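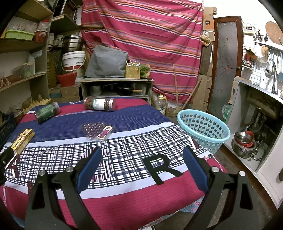 Chapter 3

Reading a Cloth: Stripes, Checks and What They Tell You

When I started teaching textiles I made the same mistake every year. I would hand round a tray of beautiful old fabrics in the first lesson and ask the class what they noticed, and I'd get thirty versions of "it's red". Fair enough! I hadn't given them anything to look with. A piece of cloth has a sort of grammar, and once you've picked up a bit of it you can't walk past a market stall or somebody's curtains without wanting to turn the corner over and see the back.

So this chapter is about bands. Chapter 2 dealt with single threads – fibre, twist, thickness – and now we put those threads side by side and see what happens when the colour changes.

A stripe is the simplest thing a weaver can do with two colours. If you change the colour of the warp (the threads fixed lengthways on the loom), the stripes run the length of the cloth, and you have to decide on them before you weave a single row. If you change the weft, they run across, and you can make it up as you go along. I much prefer the second way, being a person who changes her mind. Do both at once and you get a check, and if the checks are uneven and the colours cross over each other in a set order, you're into plaid. My old tutor, Gudrun Hollmann, used to make us draw the order out on squared paper before she'd let us near a loom. I grumbled about it for a whole November and I now make my own students do exactly the same.

Printed cloth plays by other rules. A printer can put a plaid next to a wavy line next to a giant letter of the alphabet, all on one length, and none of it has anything to do with how the threads cross. Plenty of cheap and cheerful household fabric is made this way, and I'm very fond of it. The quick test is to look at the reverse. A woven pattern usually shows on both sides, while a printed one is often paler on the back – though a thin cloth with plenty of ink can fool you, and I've been fooled more than once.

Then there's width. Bands that are all the same size look calm, and after a while a bit dull. Put a narrow pale strip between two wide dark ones and the dark ones suddenly look richer. Ville Ojala, whose sample books we'll be using in section 3.2, called these pale strips "breathers", and the name has stuck with me.

Before you read on, find three striped or checked cloths at home. Tea towels, scarves and pyjamas are all fine. For each one, write down the order of the colours from one edge to the other, and mark where the order starts again. If it never does, write that down too. Keep your notes somewhere safe, as you'll need them for the paper-weaving exercise at the end of section 3.1.

3.1 Warp first

Let's start with the loom already threaded.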